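About Clorkik

Clorkik is a small office-clearing and desk-tidying company, and we have been at it long enough to know that most desks fill up the same way. A drink gets set down, a box comes in the mail and stays, an envelope lands beside it, and before you know it there is no room left to write a birthday card. We love that moment, because it's when people call us!

The company was started by Benjie Bautista and Anil Pisharody, who shared one long table at Fistovia and argued over it (kindly, most days) until they came up with a set of habits they could both live with. Those habits are still the heart of what we do. Drinks stay upright and get a spot of their own, well away from paper. Boxes are opened, emptied and folded the day they arrive. Cords and plugs go to the back.

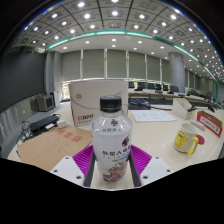
A bottled drink held between two white gripper fingers, with a white box behind it and a power strip nearby.

We began with 3 clients one December, and since then we have put 252 workplaces in order, from front desks to meeting rooms to the back office at Dronico, where we still stop in every month and are always offered far too much coffee. Our crew is small and we like it that way. You will see the same faces each time, and they will remember which drawer you keep your good pens in.

People sometimes worry that we'll sweep everything into a bin and leave them with a bare table. Please don't! A desk is there to be used, and we're very fond of the things that make it feel like yours – the mug, the stapler you've had forever, the phone everyone gathers around. We just help each of them find a place, and then we show you how to put it all back in the two minutes before you go home.

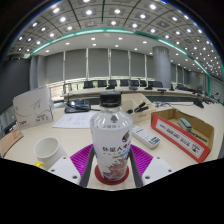
Mug, bottle, paper and a desk organizer with a stapler in it.

If your table has gotten away from you, write to us or stop by and tell us about it. The first visit is free, and Benjie or Anil will come out in person to have a look and a good long chat.

Page last updated 5/22/25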